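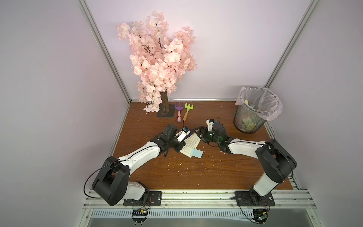
Raking Up Petals, 600 Times

The cleanup task at Stostodari has a short written definition. Petals and scraps of paper are spread over a tabletop. Two arms, driven by a person, bring the litter together and put it in the wastebasket. Anything that was on the table and is not litter stays on the table. An attempt ends when the operator lifts both grippers clear and presses a foot pedal.

The target for July is 600 accepted attempts of this task. A second set of 600, with the same tools and a different arrangement of objects, follows it. Both will be used to train a single policy, the program that takes in camera images and joint positions and puts out the next motion for each arm.

Hye-jin Baek runs collection at the company's site in Menorstead. She came to the job from test engineering, and her methods show it. Each work cell has a binder. Each binder has a page for the task, a page for the table layout, and a page of grounds for rejecting an attempt. The third page is the one that changes.

"The first version had four lines on it," Baek says. "It now runs onto the back. Most of the additions came from watching recordings with somebody who was going to train on them."

The cells are small enclosures with pale walls, two arms bolted to a rail at the front edge of the table, and a wood-grain top. One fixed camera covers the whole workspace, and each arm carries another near its gripper. The wrist cameras supply most of the useful detail once the fingers get close to an object. The fixed camera supplies the rest: where the basket is, where the other arm is, and how much litter is left.

Litter is a difficult subject for a learning system. A block or a cup has one position, and success can be checked against it. A spread of petals has no single position, and it changes each time something touches it. Some pieces are close to the color of the surfaces around them. Others slide under whatever else is on the table. The toy rakes used in this task help with open areas, where a slow pull toward the front of the table gathers small pieces into a line. They are of little use near the base of the artificial cherry tree, where the low sprays get in the way of the tines.

The tree is there for that purpose. Temitope Bashir, who writes the task definitions, wanted an obstacle with soft parts that move when brushed and a base that does not. The policy has to learn that pink material on the table should be removed and that pink material on the branches should be left alone. The two look much the same from a wrist camera at close range.

"Color will not separate them," Bashir says. "Height will, and what they are attached to. We can't write that down as a rule that holds up, so we collect it."

Paper presents a similar problem. Scraps are litter. A booklet is not, and neither is a sticky note. Operators are told to lift or shift such items when pieces are beneath them, using one gripper to hold and the other to clear. The two grippers often work within a finger's width of each other during this step, and it accounts for more rejected attempts than any other. A collision hard enough to trip the joint limits ends the recording. A light touch does not, provided neither arm stops.

Operators at Menorstead work in blocks of 50 minutes. Control is by a pair of smaller arms of the same proportions, which the operator moves by hand while the larger pair follows. The lag is short enough to ignore in free motion. It is noticeable when a finger presses against the table, and new operators tend to push too hard. The tabletops are replaced when the scratches become visible in the recordings.

Between attempts the operator resets the table. The reset is part of the protocol and has its own page. Litter is dropped by hand from above the table. It may not be placed. In an early batch, operators put the scraps down piece by piece, and the resulting spread was even enough that the trained policy swept the same path every time, whether or not there was anything on it. That batch, 1528 attempts in all, was kept for testing and withdrawn from training.

The rakes are moved at each reset as well. So is the basket, within a marked zone, and its plastic liner is left to fold as it falls. Bashir asked for the liner. Its loose edge can hide part of the opening, and a scrap released too early will rest on the plastic and slide off. Operators who notice this are expected to go back and correct it. The correction stays in the recording.

Stostodari's position on mistakes has shifted over the past year. Attempts with an error used to be thrown out whole. Now an error followed by a clean recovery is accepted and tagged, and each set is required to contain nearly 100 of them. Policies trained on flawless recordings had shown no ability to deal with a dropped scrap. They carried on to the basket with the gripper closed on nothing.

Review takes place in Stokby, where the training group sits. Reviewers use an in-house tool called Ryu, which plays the camera views side by side with a plot of joint speeds beneath them. Long pauses appear on the plot as flat sections. A pause of more than three seconds is grounds for rejection, as the policy will copy it and may not start again. Reviewers also compare the first and last images of each attempt to confirm that the items meant to stay have stayed.

The first trained version will run in the same cells that produced the data, with the operator's foot still on the pedal. After that the tree comes out and a row of potted plants goes in, with the rakes and the page of rejection grounds carried over as they stand. Baek has already reserved the binders.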